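Favow 320 - microtomógrafo de sobremesa para muestras de hueso y biomateriales

Referencia: 1551
Fabricante: Strebel
Disponibilidad: bajo pedido, consulta plazos

Llevo unos cuantos años vendiendo (y usando, que no siempre va junto) equipos de imagen para laboratorio, y el Favow 320 es de los pocos que me quedaría en casa si tuviera sitio. Es un microtomógrafo de rayos X para muestras ex vivo: trocitos de hueso, dientes, andamios de biomaterial, implantes pequeños ya extraídos, cartílago con contraste... Si lo tuyo es escanear animales vivos, te ahorro la lectura: este equipo no lleva cama calefactada ni anestesia, y para eso Strebel tiene otra línea de la que te paso información encantado.

Lo primero que me preguntan siempre es cuánto ocupa. Va sobre una mesa de laboratorio firme, con la cabina blindada y el ordenador de reconstrucción al lado. Yo lo tuve una temporada en la sala de demostraciones de Wevcombe, que es más bien estrecha, y cabía sin tener que apartar nada. Eso sí, la mesa tiene que ser estable de verdad. Si compartes encimera con una centrífuga, vas a ver las vibraciones en las reconstrucciones y me vas a llamar a mí, ¡que ya me ha pasado!

El portamuestras acepta tubos de hasta 50 milímetros de diámetro. Dentro cabe una tibia de conejo, varias vértebras de rata apiladas o un buen montón de biopsias con separadores de espuma. El giro es continuo, muy suave, y el cambiador automático (opcional, pero yo lo pediría) permite dejar una tanda cargada por la tarde y encontrarla escaneada por la mañana. La tensión del tubo es regulable, con filtros intercambiables de aluminio y cobre, y para hueso trabecular normal yo suelo dejarla en 55 kV con el filtro fino. Con muestras más densas subes un poco, cambias el filtro y listo.

De la calidad de imagen podría hablar un buen rato. Las trabéculas salen limpias, con bordes que se dejan segmentar sin pelearte con el umbral, y los artefactos de anillo se corrigen bastante bien desde el propio programa. Con implantes de titanio hay algo de endurecimiento del haz, como en todos, aunque la corrección que trae de serie me parece de las decentes. Con acero ya no prometo nada.

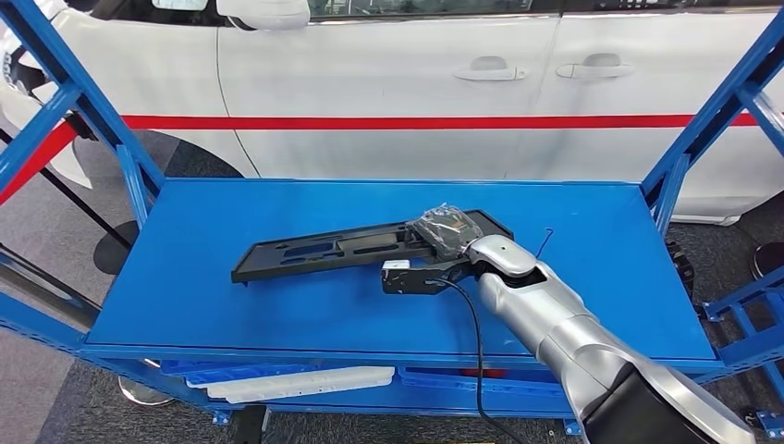
El software viene incluido y no caduca, cosa que agradezco cada vez que me toca comparar presupuestos. Hace la reconstrucción, el recorte de la región de interés y la morfometría básica (fracción de volumen óseo, grosor y separación trabecular, grosor cortical), y exporta en DICOM y TIFF para quien prefiera seguir en su programa de siempre. Lo que más me gusta son las plantillas: guardas una con tu protocolo y la aplicas a toda la tanda. Las piezas de forma rara también se pueden tratar así, aunque cuesta un poco más orientar el volumen; si lo que tienes delante es algo alargado, con rebordes, canales y recortes rectangulares, como la pieza negra de plástico que agarra la pinza en la foto, busca primero un eje largo claro y alinea todo con él antes de recortar. Con un fémur haces lo mismo, solo que el eje te lo da la diáfisis. Y una cosa más: la densidad mineral necesita calibración con fantomas, que se piden aparte.

Qué incluye el equipo

Unidad de escaneo con cabina blindada
Ordenador de reconstrucción con monitor
Software de adquisición, reconstrucción y morfometría
Juego de filtros de aluminio y cobre
Portamuestras básicos y espuma de sujeción
Instalación y puesta en marcha
Formación inicial para dos personas

Qué se pide aparte

Cambiador automático de muestras
Fantomas de hidroxiapatita
Celda de compresión para ensayos mecánicos in situ
Segunda estación de análisis

La celda de compresión merece un comentario. Es un accesorio que al principio me parecía un capricho, hasta que la probé con cilindros de hueso esponjoso y vi lo cómodo que es escanear, cargar un poco, volver a escanear y comparar. Para grupos de biomecánica es casi lo más interesante del catálogo. Para un laboratorio que solo quiera morfometría rutinaria, no la compres, de verdad, gasta el dinero en el cambiador.

Sobre la preparación de muestras, unos apuntes rápidos de lo que a mí me funciona. El hueso fijado lo escaneo envuelto en film o con una gasa húmeda dentro del tubo, bien tapado para que no se seque a mitad de la sesión - si se seca, se encoge, y si se encoge, se mueve. Las muestras en etanol van bien, pero usa siempre la misma concentración en todo el estudio. Y sujeta, sujeta mucho. Buena parte de las imágenes borrosas que me mandan para revisar son muestras sueltas dentro del tubo.

El mantenimiento es poca cosa: calentamiento del tubo al encender (lo hace solo), calibración del detector cuando el programa la pide y una revisión anual que hacemos desde el servicio técnico de Mesthorpe. La garantía cubre el primer año completo y se puede ampliar. Antes de comprar, habla con el responsable de protección radiológica de tu centro, porque los trámites de autorización cambian según dónde estés y es mejor tenerlos empezados cuando llegue la caja.

Si tienes dudas sobre si tus muestras encajan, mándame una. Hacemos escaneos de prueba durante casi todo el año (en febrero paramos por revisión de los equipos) y te devolvemos los datos en bruto junto con la reconstrucción, para que los mires con calma en tu ordenador. Indica en la solicitud el tipo de tejido, el tamaño aproximado, el medio en que viene conservado y la resolución que te gustaría conseguir. El precio depende de los accesorios, así que pide presupuesto con la referencia 1551 y te contesto yo mismo.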